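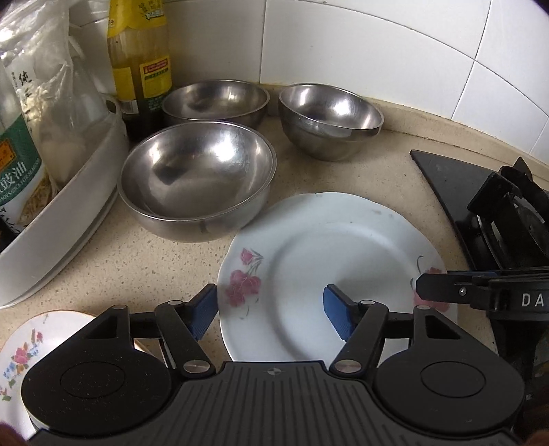 Flundstead kitchenware reuse scheme to open to all households

11 March 2020

Residents across Flundstead will be able to donate and collect second-hand crockery free of charge under an extended reuse scheme approved by the district council. The scheme, which has operated in the Ukside ward for the past year, will be available to every household in the district from next month.

During the Ukside pilot, 1,490 items of tableware were passed on to new owners. Plates and bowls made up the greater part of this total, followed by mugs and serving dishes. The council had previously sent most unwanted crockery from its recycling centre to be crushed, as china and pottery cannot be placed in the kerbside glass collection.

Donations will be received at the Makness Road recycling centre and at two further collection points, to be confirmed before the extended scheme begins. Items should be clean and free of cracks or chips. Full sets are welcome, as are single pieces – many of the requests received during the pilot came from residents seeking to replace one or two broken plates in a set they already owned.
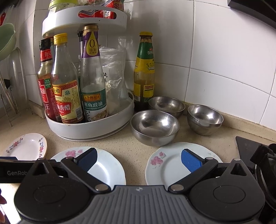
Households may collect up to 20 items on each visit and will be asked to show proof of address. Charities, schools and community groups may apply for larger quantities in writing, and should allow 3 weeks for a reply. Applications from groups that furnish homes for new tenants will be given priority.

The council is unable to accept electrical goods, knives, non-stick pans or glass cookware. Residents wishing to dispose of these items should continue to use the marked bays at the recycling centre. Crockery must not be left outside the gates when the site is closed.

A spokesperson for the council said: "The response in Ukside has shown that there is a steady demand for good, usable tableware, and that many residents would prefer to see their items used again. We are pleased to be able to offer the same service to the rest of the district."

The cost of the extended scheme will be met from the existing waste budget. Storage at Makness Road has been increased by 60 crates, and opening hours at the centre will not change. A report on the first months of the wider service will be presented to the council in August.

Residents without access to a car may ask for a home collection when booking a bulky waste visit. No extra charge will be made for crockery collected in this way, provided that it is boxed and clearly labelled.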